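Folding for a Living: Automation in the Westance Returns Room
Project report by Temitope Iyamu, 26 September 2024

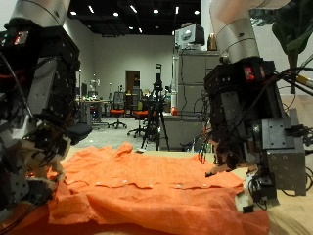 Who loses work when the folding goes to a machine?
At Westance, the people on short contracts, who were simply not asked back in May. The permanent staff kept their jobs and got new titles, which paid the same.

I spent 10 shifts with the returns team. A good folder there does 200 shirts a shift and can talk through all of them. The Ploris cell does fewer and says nothing, so the talking now happens at the screen, mostly about the cell.

Two folders have become "cell attendants." They flatten sleeves, clear stoppages and fill in a form – 30 lines long – whenever a collar goes wrong. Their wrists hurt less. They are also bored, and one told me she folds towels at home very fast, out of spite.

My survey left out the night shift, which I would fix next time.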